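How do I bring a tired butcher-block worktop back to life?

Posted by Azadeh Farahani, June 2026
4 min read
911 views · 4 comments · 6 shares

Hello all! I've just inherited my aunt's kitchen table, with a solid butcher-block top, and I'm completely in love with it. I'm less in love with the state of it. It has gone dry and greyish at one end, there are two black rings where something stood for years, and along one edge I can feel the joins between the strips with my fingernail.

My aunt swore by cooking oil, which may explain why the whole thing smells a bit like an old chip pan when the sun's on it. I want to use it for proper cooking (bread mostly, and an alarming amount of jam), so whatever goes on it has to be all right near food.

Three things I'd love help with. Do I have to sand the whole top or can I just do the bad end? Oil or varnish? And can those black rings be shifted, or do I learn to love them? I've got a little sander I've used once, on a gate. Budget is small, patience is medium!

Drahomíra Kováčik
23 likes

Oh, you lucky thing, I do love a block top. You can take it back as often as you need to, and it always comes up lovely.

Sand all of it. I know it's tempting to do only the grey end, but the fresh patch will be paler than the rest and you'll see the line every time you put the kettle on. Start at 80 grit if it's really rough, then 120, then 180, always along the strips. Don't lean on the sander. I did that on my first one and made a shallow dip that peas still roll into, eleven years on.

The smell is the cooking oil gone rancid. Before you sand, wipe the top over with hot water, washing-up liquid and a splash of white vinegar, scrub with the grain, and let it dry for a full day. Otherwise the old oil clogs your paper in minutes. You may need to do it twice.

When you've finished with the 180, wipe it with a damp cloth and let it dry again. It'll feel furry! Don't panic, go over it by hand with a fine sheet and the fur is gone for good.

Then oil. Food-safe mineral oil is cheap and easy, though you'll be topping it up every month or so. I prefer a hard wax oil, which costs more but keeps the jam out. I used the Clarska one and was very happy with it. Thin coats, thinner than you think, and wipe off everything that hasn't soaked in after fifteen minutes. And please lay your oily rags out flat outdoors to dry, they really can catch fire if you ball them up in the bin.

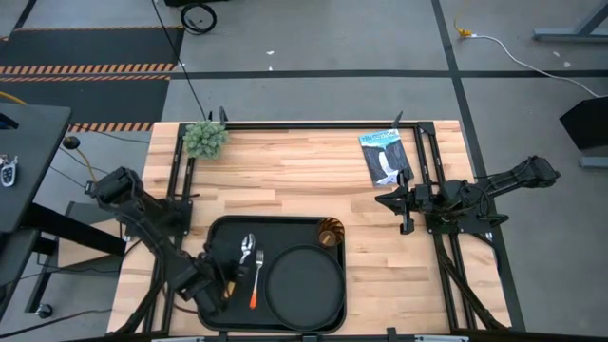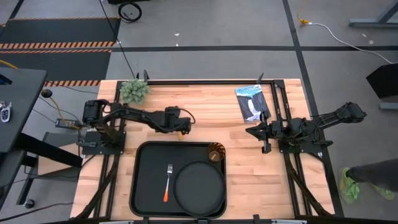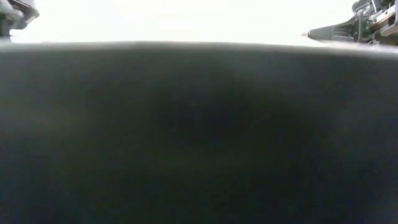 Now, the black rings. If they're black and not brown, it's very likely iron, from a tin or a cast pan left standing in the wet. Sanding will take off the top of the stain but it often goes deeper than you'd want to go. Oxalic acid is the thing. You buy it as crystals, sometimes sold as wood bleach, dissolve it in hot water as the packet tells you, and brush it on after sanding but before oil. Gloves, goggles, windows open, and a mask when you sand afterwards. Do the whole top with it, or you'll get two pale circles where the black ones were. Rinse it well, several times over, especially as you'll be making bread on it.

For the joins, it depends whether you're feeling a ridge or a gap. A ridge is just strips that have moved a little with the seasons and it'll sand flat. A gap you can fill with wood glue mixed with your own sanding dust, pressed in with an old bank card. If a strip wobbles when you push it, stop and get glue and long clamps before you do anything else.

Do come back with how it goes, I'd love to hear!

Nigel Tapley
5 likes

Agree with nearly all of that. Only thing I'd add is do the underside as well. Not fancy, just one coat of the same oil. I did the top only on mine and it cupped over the winter, you could have kept soup in it. It had flattened out again by the time I got round to oiling underneath, and it's behaved ever since.

Also check how it's fixed to the legs. If somebody has screwed it down tight at all four corners it can't move and that's when you get splits. Slotted brackets are a couple of quid.

Maksym Moroz
0 likes

just varnish it. mine's been varnished since we moved in and I never think about it

Azadeh Farahani
8 likes

Drahomíra, this is wonderful, thank you! I had a look and one of the rings is exactly the size of our old cast pan, so iron it is. Nigel, I crawled underneath and it IS screwed down at all four corners, so brackets are on the list. Maksym, I'm tempted, but I'll be cutting straight on it and I don't fancy varnish in the bread.

First scrub was this morning. The water came off the colour of strong tea and it already smells better. Second scrub at the weekend, then the sander comes out.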